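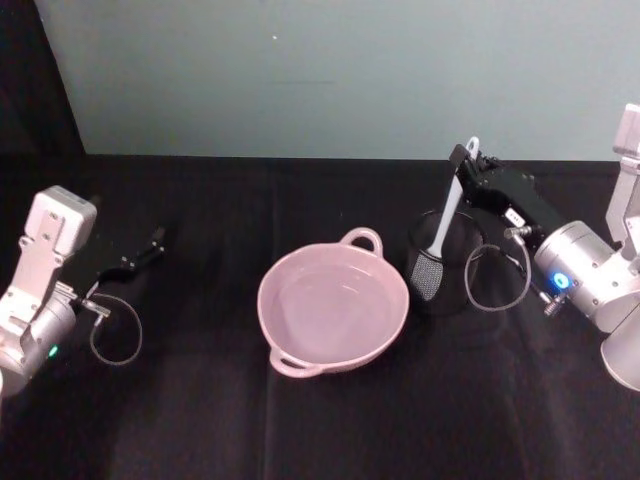

I have wanted a bowl with handles for years. My mother had a brown one she used for pancake batter, and every bowl I've bought since has been something I ended up hugging against my ribs while I stirred. So when the Clemden two-handled bowl showed up at Rusnák, the little kitchen shop two streets over from my apartment, I picked it up, put it down, walked all the way to the bread aisle at the grocery store, and went back for it. In pink, obviously. They had a cream one too, but come on!

I bought it in May and have used it almost every day since, so I feel ready to talk about it. I've also got things to say about the gray spatula and the black mesh holder that came home with me on the same trip.

The bowl first. It's ceramic, wide and on the shallow side, with a loop handle on each of two opposite sides and a shiny glaze on the inside. The pink is pale — closer to the inside of a seashell than to bubblegum — and it has held up fine so far. I've run it through the dishwasher more times than I can remember and the glaze looks the same to me as it did on day one. Tomato sauce didn't stain it. Beet salad left a faint ring overnight (my fault, I went to bed) and that came off with baking soda and a minute of rubbing.

The handles are what you're paying for, and I love them. They're big enough to get a couple of fingers through, even in an oven mitt, though I should say I've only used the mitt for carrying hot food in it. My card from the shop said nothing about the oven and I haven't tried. When I'm stirring something stiff I hook my left hand through the near handle and the bowl stays where I put it. Carrying it to the table is easy too, and passing it across to somebody is easier still: you take one side, they take the other, no thumbs in the potato salad.

What I don't love is the depth. If you whisk with any enthusiasm, you will wear what you're whisking. I tried whipping cream in it exactly once. For folding, tossing, mashing avocado, dressing a salad or bringing a big pile of buttered noodles to the table, it's lovely. For cake batter I still get out the ugly steel one. The handles also mean it doesn't nest with anything, and in my cabinet (which is narrow and has a pipe in it) it has to go in at an angle and come out at the same angle. I've gotten used to the wiggle. My sister has not, and says so every time she helps me dry.

Now the spatula. It's light gray, with a rounded blade, and it was in a bin by the register at Rusnák with no brand on it that I could find. I only bought it because I'd been using one with a square corner, and a square corner in a round bowl leaves a stripe of food behind on every pass. The rounded blade follows the curve so much better. I scraped out a whole batch of hummus with it and there was hardly enough left to lick! The handle is a comfortable length for this bowl as well. My old one was short and kept sliding down into whatever I was making.

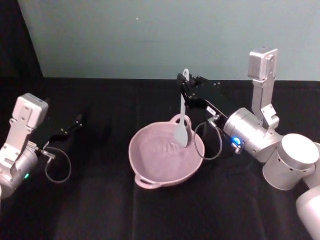
The spatula in the pink bowl: rounded blade down, plenty of handle left up top.

It isn't great for scrambled eggs, I'll say that. A bit too bendy for getting under anything. I keep a wooden one for the pan.

The mesh holder is from Stostley, and it's the kind of black mesh cylinder you'd put pens in. It may well be meant for pens. I've got it on the counter for the spatula, the wooden spoon, a pair of tongs and the one good peeler, and I like it more than the crock I had before, mostly for the airflow. Things put away a little damp used to get a musty smell at the bottom of the crock and I haven't had that once with the mesh. Crumbs do collect down there, so I tip it over the sink and tap it out when I think of it. My complaint is that it's light. Load it with tongs leaning one way and it will go over, usually at night, usually when the cat is nearby. I put a handful of clean stones from the yard in the bottom and it's been steady ever since.

A word about the price of the bowl. It was more than I'd normally spend on one piece, and there's a lidded version in the Brerkasari line that costs a little less and gets a lot of praise. I looked up the reviews before I wrote this and it had 467 of them, most of them glowing. I borrowed a friend's for a weekend. The lid is handy for leftovers, but the handles on hers are flat little tabs, and with buttery hands I didn't trust them. If you mainly want storage, get that one. If you mostly stir and serve, as I do, I'd go with the Clemden and put a plate over the top when you need a lid.

I'd buy all three things again. The bowl I'd buy again tomorrow if I broke it, and I'd stand in line for the spatula. The holder is fine, with stones in it.

— Lenka Jireš
Posted Jul 24, 2018

3 comments

marigold_kitchen
Did you ever check with the shop about the oven? I want to do a baked pasta in it and I'm scared to be the test case.

Lenka
I asked and they weren't sure either, so I'm keeping mine out. Please don't risk it on my account!

Tobs
Got the cream one last year and one handle has a hairline crack where it joins the rim. It still holds, but I carry it from underneath now. Agree on the rounded spatula, I threw out all my square ones.

Get new posts by email. Join 2127 other readers and unsubscribe whenever you like.

We use cookies to remember your settings and count visits. By continuing to read, you accept our cookie policy.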